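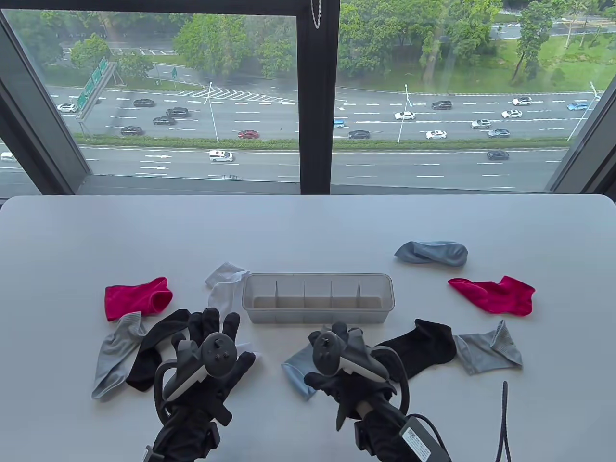 ## 4. Loading the Divided Tray

This section covers the Wonero five-compartment drawer tray when used for socks. Read Section 3 (Cleaning and First Use) before loading a new tray.

### 4.1 Before you start

- Use a flat, clear work surface. A light-colored table makes dark socks easier to match.
- Work in daylight where possible. Black and navy are hard to separate under warm bulbs.
- Confirm that all socks are fully dry. Damp cotton in a closed drawer will hold odor.
- Remove tags, clips and plastic hooks. Hooks can scratch the partitions.

**Caution:** Do not load more than 508 g in total. Overloading bows the long walls and can keep the drawer from closing.

### 4.2 Sorting

1. Set the tray on the table with its long side facing you. Leave enough room on both sides for unsorted socks.
2. Lay the socks out singly. Turn any inside-out socks right side out.
3. Match by color first, then by cuff height, then by rib pattern.
4. Place odd socks to one side. Do not store them in the tray.
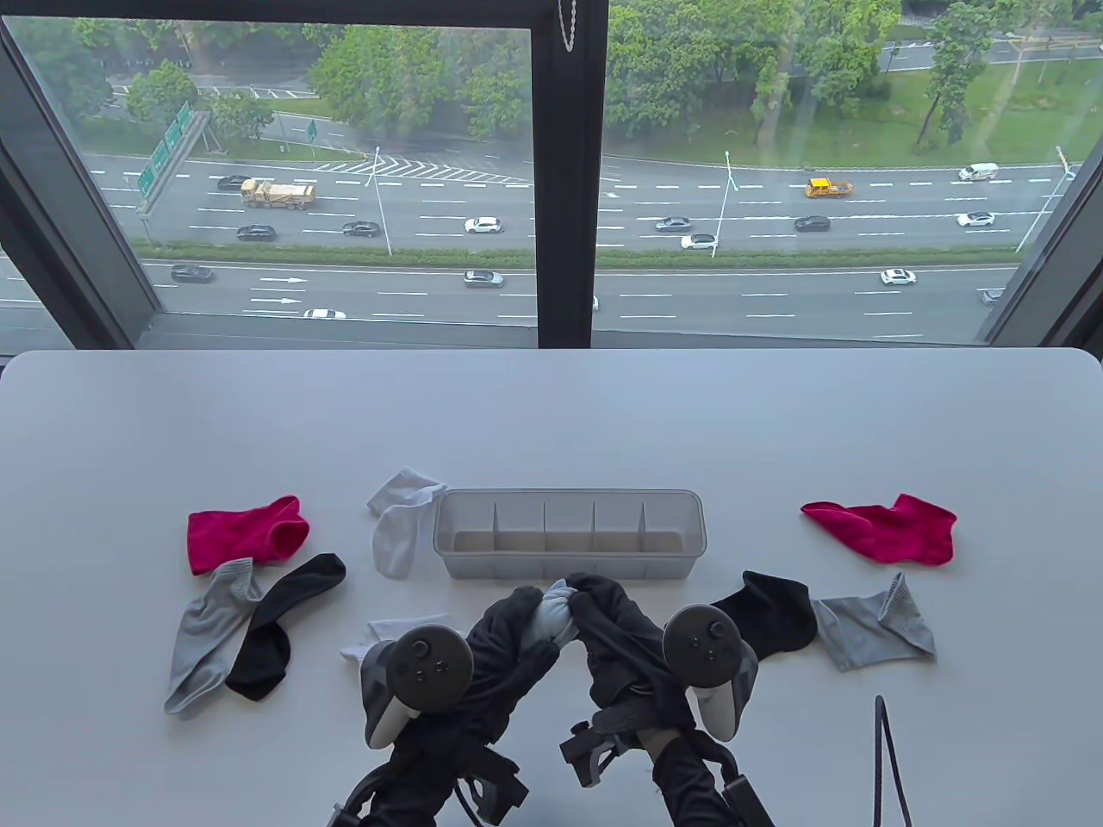 *Figure 4-1. Socks laid out on both sides of the tray before loading.*

**Note:** Light gray and pale blue socks are often mismatched. Compare the toes as well as the cuffs.

### 4.3 Folding and loading

1. Lay one sock of the pair flat on top of the other, heels aligned.
2. Fold or roll from the toe toward the cuff. Keep the roll snug but do not stretch the fabric.
3. Turn the outer cuff back over the roll to hold the bundle closed. For ankle socks, tuck the toe end into the cuff instead.
4. Lower the bundle into an end compartment with the folded edge up.
5. Continue with the next compartment in the same direction until the row is full.
6. Press each bundle down lightly. It should not stand higher than the drawer clearance measured in Section 2.

For thin socks, 2 bundles may share a compartment. Thick winter socks take one compartment per pair.

**Caution:** Do not force a bundle between the partitions. A partition that has been pushed out of line may crack at the base.

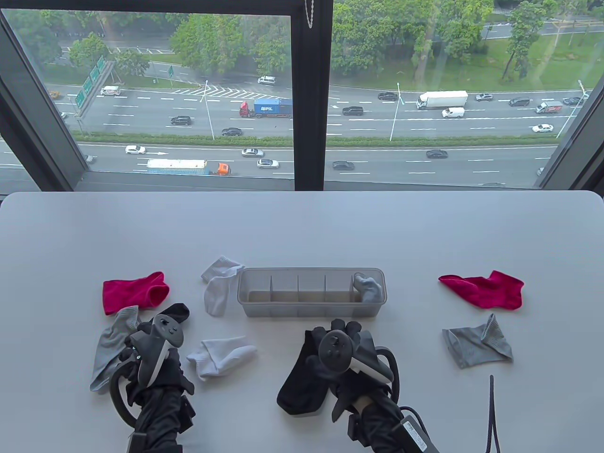
**Does it matter which end of the tray is filled first?**

Either end may be used. Start at the end that will sit farthest back in the drawer, so that the last pairs loaded are the easiest to reach.

### 4.4 Color order

A fixed color order makes it easier to see which pairs are in the wash. The following order is suggested for mixed sets:

| Group | Position |
|---|---|
| Light gray, white | First |
| Black | Middle |
| Pale blue | Next to black |
| Red and other bright colors | Last |

Wash bright red socks separately before storing them against white ones. Dye can transfer under pressure, especially in humid months.

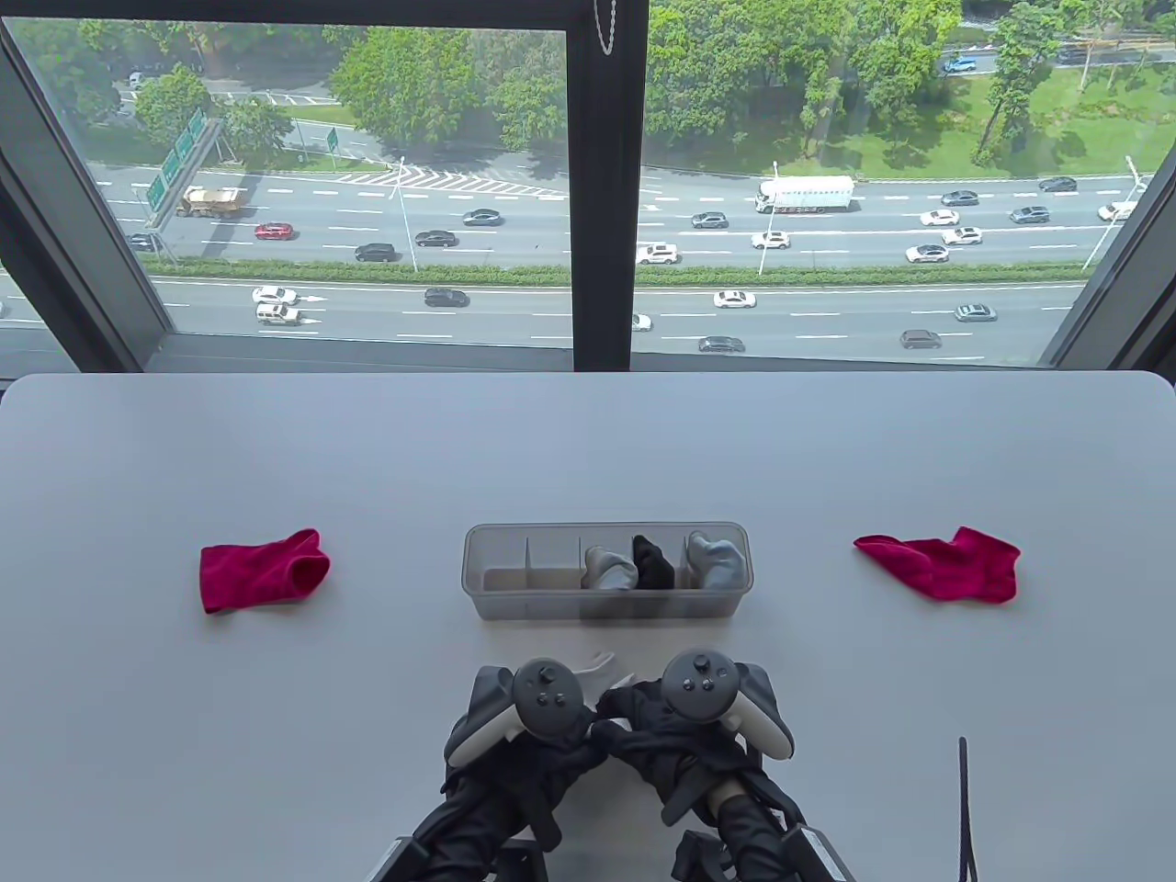 *Prepared by: Technical Writer, Zundesen Home Storage, Brakia office*

### 4.5 Placing the tray in the drawer

1. Empty the drawer and wipe the base.
2. Lift the loaded tray with both hands, one under each end. Do not lift it by the partitions.
3. Lower the tray into the drawer and slide it against the back wall.
4. Close the drawer slowly. If a bundle touches the drawer frame, remove it and fold it flatter.

When two trays are used side by side, fit the Baran joining clip (sold separately) before loading. The clip cannot be fitted once the trays are in the drawer.

### 4.6 Care

Wipe the compartments with a damp cloth when the drawer is emptied, or at least each September before winter socks are put away. Do not use solvent cleaners. For stains in the corners, see Section 6.2.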